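3.2 Sorting and reading of the processors

The processors in our study come from servers which were taken out of use in the Urmont data hall. The lot contained 1,425 units. Before any test of the metal lid or of the contacts, each unit must be identified, and this step was slower than we expected. The marking on the lid is small, and thermal paste often covers a part of it. We cleaned the lids with alcohol and a soft cloth, and then two readers wrote down the model line and the lot code separately. When the two readings did not agree, the unit was set aside and read again on the next day by Nabila Jugah.
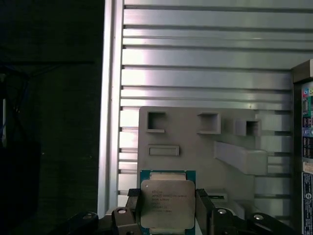
Figure 3. Intel Xeon processor held upright, with the markings on the lid facing the reader.

For handling we followed one simple rule: the unit is touched only at its edges. The contacts on the lower side are easily made dirty by the skin, and a dirty contact gives a false result in the resistance test. Units that were dropped were removed from the sample, also when no damage could be found by eye. In total, 162 units were removed for this or for other reasons, mostly bent corners of the substrate and lids with deep scratches.

The remaining units were stored in trays of 32. Each tray received a paper label with the model line and the date of reading. We tried first to put the label on the processor itself, but the glue left marks on the lid and we stopped this after 2 trays. Sang Ung later proposed to keep the trays in the order of the server racks, and this order is used in all tables below.

Related items
Trusodard: Storage trays for used server parts
Bullatia: Cleaning of thermal paste without solvent
Tạ: Lot codes and the age of processors
Urmont: Notes on the closing of a data hall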